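Home | About us | Get help | Meetings and minutes | Donate | Contact

Stoltum Refugee Support Network

Minutes of the general meeting held on 28 February 2018

Present: 14 members, two observers from the Drellier advice centre. Apologies received from the Stiretti house group and from one of the interpreters.

1. Minutes of the last meeting

Agreed with one correction. Under item 4, "leave to remain refused" should read "leave to remain not yet decided". The secretary will put the corrected version on the website.

2. Matters arising

The letter to the housing contractor about the broken boiler at the Altıntaş building was sent and a reply has come. The contractor says the repair has been ordered. Residents told us on the morning of the meeting that no engineer had called. The secretary will write again and copy the letter to the council's housing officer.

The request for a second noticeboard in the library was turned down for lack of wall space. The library has offered a leaflet rack by the returns desk and the meeting accepted this.

3. Family reunion cases

The casework group reported on family reunion. The network is now in touch with 156 people, counting adults and children, and 80 of them have at least one close relative abroad whom they hope to bring here. Most of these are husbands, wives and children under 18. The rest are parents, grown-up children and brothers or sisters, who mostly fall outside the usual rules.

The group raised three points.

(a) Documents. Applicants are being asked for marriage and birth certificates which were never issued, or were left behind. Where there is no certificate, caseworkers are helping people write a full statement covering how the couple met, where they lived, and what contact they have had since. Phone records and money transfer slips should be kept. Several people had thrown theirs away, thinking they were of no use.

(b) Travel to the visa centre. Some relatives have to cross a border to give fingerprints, and may not be let back in afterwards. One family has missed two appointments for this reason. The Drellier observers said they had seen the same thing and had asked for a change of centre in each case, in writing, before the appointment date. They will send us the wording they used.

(c) Legal help. There is no legal aid for most family reunion work. The Drellier centre can take two new cases a month from our area. Members asked how these would be chosen. After some discussion it was agreed that cases with children living alone would go first, then cases where a deadline is close. A member said this was hard on people who had been waiting longest and asked for that to be recorded.

Action: casework group to bring a one-page referral form to the next meeting.

4. Reporting at the centre

Members who go with people to their reporting appointments said the queue is longer than it was before Christmas. People are waiting outside, some with small children, and the shelter holds very few. Staff have been polite on the whole. On one visit a man was told to come back the next day although he had his letter with him and was on time. He had no money for a second bus fare and the member present paid it.

It was agreed to keep a simple log of arrival time, time seen and anything said about the wait. The log will be kept by the people who accompany, and will not hold the names of those reporting. Once there is a month of entries we will ask for a meeting with the centre manager.

One member thought we should go to the local paper now. The meeting felt that we did not yet have enough on paper and that people who report there might be worried by press attention. The question can be raised again once the log has been kept for a while.

5. Money for bus fares

The fares fund stands at £332. At the present rate it will not last until the summer. The meeting discussed three ways of making it go further: paying only for reporting and solicitor appointments, asking the bus company for a block of day tickets at a lower price, and asking for fares back from those bodies that are supposed to repay them.

On the last of these, it was pointed out that travel to reporting can be claimed in some cases by people living more than a certain distance away, but that the form is long and in English only. Two members will fill in a few of these forms alongside residents and report on how they get on.

Agreed that for the time being fares will be paid for reporting, solicitors, hospital and school interviews. English classes will be looked at again next month – several members were unhappy about leaving these out.

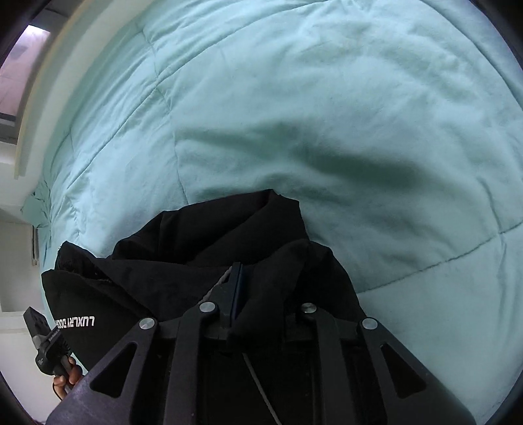 The bus company will be written to in any case. A church group in the next town is said to have been given cheaper tickets last year, and the secretary will find out who they dealt with.

6. The Stiretti house

The house group sent a written report, which was read out. All the rooms are taken. Two people who have been granted status have had their letters giving them 28 days before support ends, and neither has a bank account or a National Insurance number yet. Without these they cannot claim or rent.

The meeting discussed what can be done in the 28 days. It was felt that too much time is lost at the beginning, while people are still taking in the news. The house group proposes that a member sits down with each person on the day the letter comes and goes through a list: bank, National Insurance, benefit claim, council housing office, doctor, and any change to a child's school. The list exists already in draft. It needs putting into Arabic, Tigrinya and Farsi.

There was some disagreement over whether the house should let people stay beyond the 28 days. Those in favour said we could not put someone on the street whom we had spent a year supporting. Those against said that the agreement with the landlord does not allow it and that we could lose the house. A vote was not taken. The house group was asked to speak to the landlord and find out whether a short extra stay, at a fixed rent, would be accepted.

Action: house group to speak to landlord. Translations to be asked for through the interpreters' list.

7. Response to the council's draft plan

The council has put out a draft plan on the resettlement of families under the government scheme. It covers families arriving by that route only and says very little about people who have claimed asylum after getting here. Members thought the network should welcome the plan but say clearly that the two groups use the same schools, surgeries and classes, and that the money set aside for English teaching could be shared if the rules allow.

Points to be made in our response:

- English classes should have a crèche, or be held in school hours.
- Interpreters should be booked for first doctor's appointments, and children should not be used to interpret for their parents.
- Private landlords need plain guidance on what papers a refugee may show.
- The council should name one officer whom groups like ours can ring.

The draft response will be sent round by email. Comments to the secretary within ten days, after which it will go in as it stands.

8. Removals and short notice

A member asked what we should do when someone is detained while reporting. This has happened once in our area since the autumn. At that time none of us had the solicitor's number to hand and half a day was lost.

Agreed that everyone who accompanies will carry a card with the out-of-hours numbers, and that each person reporting will be asked beforehand who they would like told. This information will be kept in a sealed envelope by the person they choose, and will not go on our computer. The Drellier observers said their centre can be rung until 8pm on working days.

9. Any other business

The kettle in the meeting room is not working and the hall has been told.

A school has asked for a speaker for its older pupils. Two members are willing to go. It was stressed that no resident should be asked to tell their story unless they have offered.

Someone asked whether minutes should go on the website at all. Agreed to carry on, leaving out all names and anything by which a family could be known.

10. Next meeting

Same room, last week of next month. Date to be confirmed by email once the hall has sent its bookings. The meeting closed at 9.10pm.

Comments (4)

Reader: Please can you look again at the English classes. My neighbour walks an hour each way and she has not missed one yet, but she can't do that with the baby as well.

Accompanying rota member: Is the log a paper sheet or are we to make our own? I am down for next week and have nothing yet.

Secretary: Paper sheet, in the blue folder in the hall cupboard. I will post you some if you can't get there.

Former resident: On the 28 days, the bank was the slowest part for me. The first two said no. Go to the bank first, before the housing office, and take the letter with the address on.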